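# Sorting and storing soft clothing

Notes on sorting a mixed pile, folding garments that will not hold a crease, and putting them away for a season. The method covers fleece, sweats, brushed cotton and other fabrics with a raised surface. It does not cover tailored wool or anything with a lining.

## Sorting the pile

Work from the top down. Pulling a sleeve from the bottom of a pile stretches the shoulder seam and drags everything above it out of order. Lift each piece by its thickest part (body fabric, hem or waistband) and set it in one of four groups:

- fuzzy or brushed fabrics
- smooth cottons, light colors
- smooth cottons, dark colors
- prints

Fuzzy fabrics shed. A teal or green fleece will leave lint on black cloth, and black cloth will leave lint on cream. Separate those first, before shaking anything out.

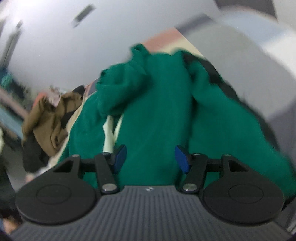
*Mixed pile: green next to cream, brown and black to the left.*

Check pockets at this stage. Turn each pocket fully inside out and leave it out until the garment has been brushed. Close zippers and snaps. Tie drawstrings in a single bow so they do not pull back into the casing.

Rovden lint combs work on most knits at a shallow angle. On fleece, use a damp rubber glove and stroke in one direction only. Combs cut the loops.

## Picking up a bunched garment

A garment that has been twisted holds the twist if it is folded right away. Find a hem, pinch it, and lift until the weight of the cloth pulls the rest straight. Hold it there for a few seconds, then move the grip along the hem to the next seam. Two or three grips are enough for a shirt. Pants take more.

Gripping in the middle of a panel leaves a point in brushed fabric that has to be steamed out. Grip at a seam or a doubled hem wherever there is one. The extra layer spreads the load.

If the hem sags between two grips, the grips are too far apart for that weight of cloth. Move them closer and try again – do not pull the sag out sideways.

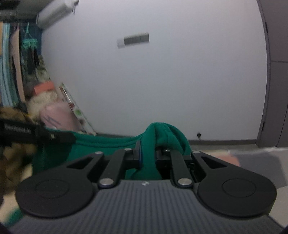 Page last changed: July, S. Whitelaw

A narrow fold of green cloth held upright, as above, will droop over on itself under its own weight. The same thing happens on a shelf. Fleece stored on edge needs a divider or a full row of neighbors. Stored flat, it does not.

## Folding

1. Lay the garment face down on a clean, flat surface.
2. Smooth from the center to the sides with the flat of the hand.
3. Fold the sides in so that the width matches the shelf or box.
4. Fold sleeves straight down, one on each side.
5. Fold in thirds from the hem. Halves are too bulky at the neck.

Do not press the air out of fleece by kneeling on it. Raised fabric that is crushed for a whole season may not recover.

## Boxes and shelves

The Clisen shallow box is 300 mm deep and takes one column of folded sweaters. The Drudside under-bed box is longer and has a vented lid. Use the vented one for anything brushed. Paewai cedar blocks go in the corners, never directly on cloth – the oil marks light colors.

Put heavy pieces at the bottom. Cream and white go in their own box, or on top with a cotton sheet below them.

Label the short end of the box. List fabric first, then garment, then size. A label that reads "winter" is no use when there are several boxes.

## Before closing the lid

Everything must be fully dry, including waistbands and doubled hems, which hold moisture longest. Feel the inside of the hem, not the outside. If in doubt, leave the box open overnight in a heated room and check again in the morning.

Corrections to this page go to Saskia Whitelaw, Tuesday mornings.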